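손에 쥐는 그리퍼, 오래 쓰는 관리 요령 모음
작성: 2023년 2월 8일

안녕하세요! 작업실 살림 이야기를 올리는 이 코너에서 드디어 제가 제일 좋아하는 주제를 꺼냅니다. 손에 쥐고 쓰는 그리퍼 관리법이에요. 저희는 Callura 작업실에서 욕실 청소 동작을 모으고 있는데, 물과 비누가 있는 곳에서 쓰다 보니 손볼 일이 정말 많습니다. 그런데 이게 또 재미있어요! 부품 하나 바꾸고 나서 손가락이 착 하고 맞물릴 때의 그 느낌이란... 해 본 분은 아실 거예요.

먼저 준비물부터요. 보풀 없는 천 두 장, 부드러운 칫솔, 미지근한 물, 중성세제 조금, 면봉, 육각렌치, 그리고 나사를 담아 둘 작은 접시. 접시는 꼭 가장자리가 올라온 것으로 하세요. 저는 납작한 뚜껑을 쓰다가 나사를 소파 밑으로 보낸 적이 있습니다.

손가락 패드 닦기

전원을 끄고 케이블을 뽑은 다음 시작합니다. 천에 세제 물을 묻혀 꽉 짠 뒤 패드 안쪽을 홈 방향대로 닦아 주세요. 가로질러 문지르면 때가 홈 끝에 뭉칩니다. 비누 찌꺼기는 칫솔로 살살 털어 내고, 맹물 적신 천으로 한 번 더 닦고, 마른 천으로 마무리! 알코올은 저희 패드에는 쓰지 않아요. 한동안 써 봤는데 고무가 뻣뻣해지더라고요. 재질이 다르면 얘기도 달라지니 쓰시는 패드의 안내문을 먼저 보세요. 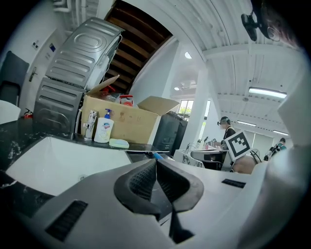

손가락 정렬은 새 패드를 끼운 날 바로 확인하는 게 좋습니다. 방아쇠를 천천히 당겨서 두 끝이 같은 높이에서 만나는지 보는데, 저는 세면대 앞에 선 채로 끝이 거의 닿을 만큼만 오므려 놓고 봅니다. 이 정도 틈이 남아 있어야 좌우가 어긋난 게 눈에 잘 들어와요. 안쪽 골이 진 면도 이때 같이 보세요. 한쪽 골만 납작하게 닳았다면 그쪽 손가락이 먼저 닿고 있다는 뜻이니, 고정 나사를 반 바퀴 풀고 손가락을 살짝 밀어 맞춘 다음 다시 조입니다. 끝까지 한 번에 조이지 마시고 양쪽 나사를 번갈아 가며 조금씩이요. 두 손가락 사이에 얇은 종이를 물려서 당겨 보면 마지막 확인까지 끝납니다. 종이가 비스듬히 돌아가면 아직 덜 맞은 거예요.

패드 교체 시기

저희는 여닫은 횟수로 따집니다. 1000번마다 패드를 떼어 뒷면까지 보고, 2000번이 되면 멀쩡해 보여도 새것으로 갈아요. 횟수는 Rind라고 이름 붙인 기록 프로그램이 세어 주는데, 이런 게 없으면 교체한 날을 테이프에 적어 몸통에 붙여 두셔도 충분합니다. Leena Hyvönen 씨는 닳은 패드를 버리지 않고 봉투에 모아 둡니다. 새 패드와 나란히 놓고 비교할 때 그렇게 편할 수가 없어요. 저도 당장 따라 했습니다!

떼어 낸 자리에 남은 접착제는 플라스틱 카드 모서리로 밀어 내세요. 칼은 금물입니다. 홈이 파이면 다음 패드가 들떠요. 새 패드를 붙인 뒤에는 집게로 물려 30분 두었다가 씁니다.

젖은 도구를 잡을 때

스퀴지, 솔, 수세미 손잡이처럼 매끈한 물건은 잡기 전에 손잡이부터 닦으세요. 패드를 아무리 깨끗이 해도 손잡이에 비누막이 있으면 빙글 돌아갑니다. 잡는 위치는 손잡이 가운데보다 날에 조금 가까운 쪽이 안정적이었어요. 그래도 돌면 손잡이에 얇은 고무 밴드를 한 겹 감아 보세요. 두 겹부터는 오히려 두꺼워서 손가락이 벌어집니다.

그리고 물은 아래로 흐르죠. 쉬는 동안 그리퍼를 세워 둘 때 손가락이 위로 가면 패드에 있던 물이 몸통 안으로 들어갑니다. 손가락을 아래로 해서 걸어 두는 게 저희 규칙이에요. Cosimo Villa 씨가 벽에 거는 받침을 만들어 준 뒤로는 이 규칙 지키기가 훨씬 쉬워졌습니다.

마커 큐브와 케이블

마커가 붙은 큐브는 물티슈로 닦지 마세요. 인쇄면에 번들거리는 막이 남으면 인식률이 뚝 떨어집니다. 마른 천으로 톡톡 두드리듯 먼지만 걷어 내고, 모서리가 들뜬 스티커는 눌러 붙이려 애쓰지 말고 새로 뽑아 붙이는 게 빨라요. 붙이고 나면 보정은 다시 해야 합니다. 귀찮아도 이건 꼭이요!
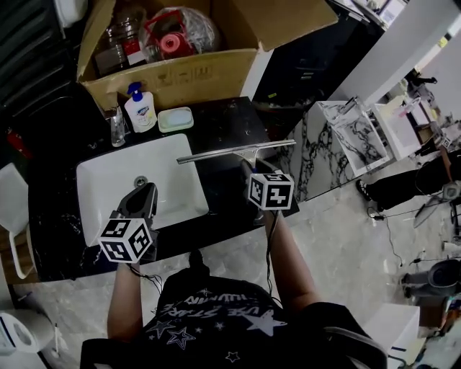
케이블은 팔에 묶어 두는 게 좋을까요?
팔뚝 쪽에 느슨하게 한 번만 잡아 주는 정도가 좋습니다. 꽉 묶으면 손목을 돌릴 때마다 커넥터가 당겨져서 결국 단자가 헐거워져요. 팔을 쭉 뻗고 손목을 양쪽으로 끝까지 돌려 본 다음, 그래도 케이블이 팽팽해지지 않는 길이에서 벨크로로 고정하세요.

커넥터 쪽은 작업이 끝날 때마다 마른 면봉으로 한 바퀴 돌려 닦습니다. 면봉에 초록빛이나 검은빛이 묻어 나오면 물이 들어간 적이 있는지 의심해 보시고, 그날은 다시 꽂지 말고 하룻밤 말리세요. 저희는 케이블마다 번호표를 달아 두었는데, 44번이 유독 말썽이었습니다. 이리저리 바꿔 꽂아 보니 그리퍼 탓이 아니라 케이블 속 단선이더라고요. 번호표가 없었으면 며칠을 더 헤맸을 거예요.

삐걱거리는 소리가 날 때

기름부터 뿌리고 싶은 마음, 압니다. 잠깐만 참으세요! 대개는 손가락 밑동 틈에 낀 보풀이나 굳은 비누예요. 손가락을 활짝 벌리고 칫솔로 밑동을 쓸어 낸 다음 열 번쯤 여닫아 보세요. 그래도 소리가 나면 이쑤시개 끝에 실리콘 그리스를 쌀알만큼 묻혀 축에만 발라 줍니다. 패드에 묻으면 바로 닦아 내시고요.

축에 좌우 유격이 있으면 그리스로는 안 됩니다. 와셔가 닳은 거라서 갈아야 해요. 저희는 Promau 서랍장 맨 위 칸에 와셔와 나사를 한 세트씩 봉투에 담아 넣어 둡니다. 한 봉투가 그리퍼 한 대분이라 꺼내서 바로 시작할 수 있어요.

보관

상자에 넣기 전에 손가락은 살짝 벌려 두세요. 꽉 다문 채로 오래 두면 패드에 눌린 자국이 남습니다. Ximena Barrera 씨는 손가락 사이에 접은 천을 끼워 두는데, 남은 물기까지 먹어 주니 일석이조! 여름에는 상자에 실리카겔도 한 봉지 넣어 주시고, 4월쯤 봄맞이로 한 번 싹 갈아 주면 좋습니다.

다음 글에서는 방아쇠 스프링 교체를 다룹니다. 쓰시는 그리퍼에서 이상한 소리가 난다면 댓글로 알려 주세요. 어느 쪽으로 돌릴 때 나는지도 같이 적어 주시면 답을 드리기가 한결 쉬워요.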